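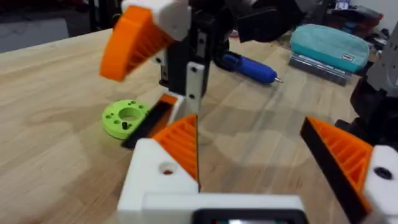

Selon Hrefna Hviid, le défaut de Brorel tenait moins aux doigts qu'à l'arrêt de sécurité, réglé trop haut.

Le défaut de Brorel désigne une perte de synchronisation entre deux bras robotisés partageant une même table. Il fut signalé en janvier chez Indell : un bras repartait 400 ms avant l'autre.

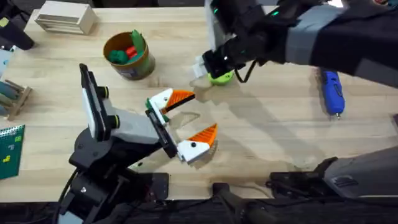
Deux bras au-dessus d'un plateau en bois clair.

Sur 176 cycles d'essai, 12 finirent en collision des pinces. Le seuil d'effort fut ensuite abaissé.

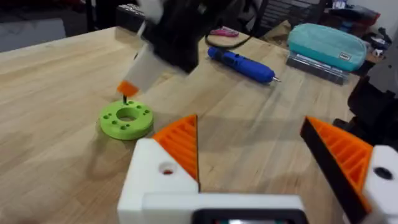 Voir aussi
Arrêt d'urgence
Essais de Metcombe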